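Gornbridge Allotment Kitchen
Second progress report to the Cabral Fund
Wed 19 April

You asked for something shorter than last time, and in plainer words. We have done our best with the second part.

Where we are

The kitchen is open. We say this first as it was in some doubt when we last wrote, and the last report spent two pages on drains before getting round to it. Cooking sessions began again after the half-term break and have run every week bar one, when the hall had been let to a dog show without anyone telling us. The dogs were very well behaved. The smell lasted until the following Tuesday.

Your grant was to do four things: get the old scout hut on Varnisine Lane fit to cook in, run a weekly session for people who have an allotment and no idea what to do with what comes out of it, put together a book of the recipes, and set up a swap table for spare produce. Two of these are going well, one is going slowly and one has taken on a life of its own. We take them in that order.

The hut

The building work is finished apart from the things that aren't. The new water heater is in and gives hot water at both sinks, although the left-hand one likes to think about it first. The electrics have been signed off. The floor has been levelled, which has exposed the fact that the walls were never level either, so the shelves now look wrong even though they are the only thing in the room that is straight. We have decided to live with it.

The drains were done in October. We will say no more about the drains.

Two jobs remain. The extractor fan was delivered with the wrong ducting, then with the right ducting and no fan, and we are waiting for both to arrive on the same day. Until they do we are cooking with the door open, which was bracing in February and is now merely fresh. The second job is the ramp. The slope that was poured in the winter is too steep by the rules and, more to the point, too steep for the person who most needs it, who went up it once to be polite and told us what she thought. It will be broken out and done again at the builder's cost. We held back £700 of his final bill for this reason, and he has been very good about it since.

The weekly session

We said in the bid that we hoped to have 12 people at each session. We have 24 on the list and room for 16, so there is a waiting list, and there is some feeling about the waiting list. People have been found to be putting their names down for sessions they have no plan to attend, in case it turns out to be the one with pastry. From next month a missed session will put you to the back of the queue. This was agreed at a meeting that ran to two hours, most of it on the question of what counts as being ill.

What people cook is decided by what is ready on the plots, and in the early spring that means leeks, more leeks, chard that has stood all winter and looks it, and purple sprouting broccoli for those who got the nets on in time. Rhubarb arrived at the end of March and was greeted like a relative back from sea. We had planned for the sessions to follow the printed plan we sent you with the bid. The plan has broad beans in it for this week. The broad beans are four inches high.

The most useful thing we have learnt is that very few people who come are short of recipes. They have shelves of them. They are short of the confidence to leave something out, and several of our keenest growers had been throwing away good vegetables each week for want of one spice. So we now teach fewer dishes and more ways of getting out of trouble: what to do with too much, what to do with one of each, what to do when it has bolted. The session on rescuing an over-salted soup was the best attended since we opened, and was not on the plan either. 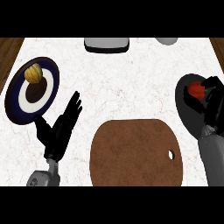 We also moved the start from six o'clock to half past. The bid said six, and you may want to note the change. Six suited those of us who wrote the bid, most of whom are retired. It did not suit anybody with a job or a child, and we had wondered aloud for several weeks why nobody under fifty was coming before somebody under fifty rang up and told us.

The recipe book

This is the one that is going slowly. We promised you a printed book by the summer. What we have is a large cardboard box containing 287 recipes, of which a surprising share are for courgette cake. They came in on cards, on the backs of seed packets, in two cases on the inside of a cereal box, and once down the telephone at some length. A few of them are very good. A few are the same recipe handed in by people who each believe their mother invented it, and we have not found a kind way to raise this.

Testing takes longer than we allowed for. Every recipe has to be cooked by somebody other than the person who gave it to us, and it is at this point that the phrase "a fair bit of flour" begins to cause difficulties. We are now testing four a week at the end of the sessions and setting aside the cakes for the autumn, when there may be someone left who wants to eat one.

Our honest view is that the book will be ready for the winter. We would like to ask if the printing money can be carried over into the next financial year. The quote from Altitz, the printers in town, holds until the end of October and we have it in writing. They have also offered to do the pages in a wipe-clean paper for slightly more. Opinion here is divided between those who think this sensible and those who think a cookery book without stains on it is of no use to anyone.

The swap table

The bid gave the swap table one line. It was to be a trestle by the gate on Saturday mornings where people could leave what they did not want and take what they did. It is now the main thing anyone in the village knows us for.

It began with surplus leeks and moved quickly to seedlings, then jars, then eggs. By early March it had a queue. There was an unhappy fortnight when somebody left a bread maker on it and three people felt that they had seen it first, and after that we wrote some rules. The rules are: if it grew, or was made from something that grew, it can go on the table. Eggs have been allowed by a generous reading. Furniture has not.

We had not budgeted for anyone to look after it, and it does need looking after. At present it is done by turns, and the turns fall more and more on the same few. We would be glad of your advice, as you must have seen this happen elsewhere. There is also a rival table, set up outside the church at the same hour, which we are told is a coincidence.

Money

The full sheet is attached. In short, we have spent a little less than planned on equipment and a little more on the building, and the two nearly cancel out. The saving came from buying second-hand pans when the school canteen was refitted. They are enormous. One of them holds enough soup for the whole session and cannot be lifted by any one member of it.

The line marked "sundries" is £2,070 and we know how that looks. Most of it is the hire of the portable toilet while the drains were being done, which went on for longer than anyone would have wished. We have split it out in the notes. The rest is tea towels, insurance for the swap table, and a new lock, the old one having been opened on one occasion with a butter knife by a member who had left her glasses inside.

What went wrong

Your form has a box for this and we have tried to use it fairly.

We should have asked people what time suited them before we fixed one. We should have had the ramp checked before it set. We said we would send out a feedback form after every session and we sent it out after three, and the answers to the third were mostly about the dogs. We also promised a link with the primary school, and beyond one friendly letter each way nothing has come of it. The school would like us to come during the day, and the hut is used by the playgroup during the day. There is talk of the summer holidays.

What comes next

Before the next report we expect to have the ramp done, the fan in and the door shut. The sessions will carry on through the summer without a break, as that is when the plots are at their most alarming. We are planning one long Saturday in late July given over wholly to beans.

You are very welcome to visit. Any week will do, half past six for seven, and there is parking by the bowls club if you are firm about it. Please let us know beforehand if you don't eat leeks.

Sent on behalf of the Gornbridge Allotment Kitchen. Attached: accounts to the end of March, session list, copy of the printing quote, letter from the builder about the ramp.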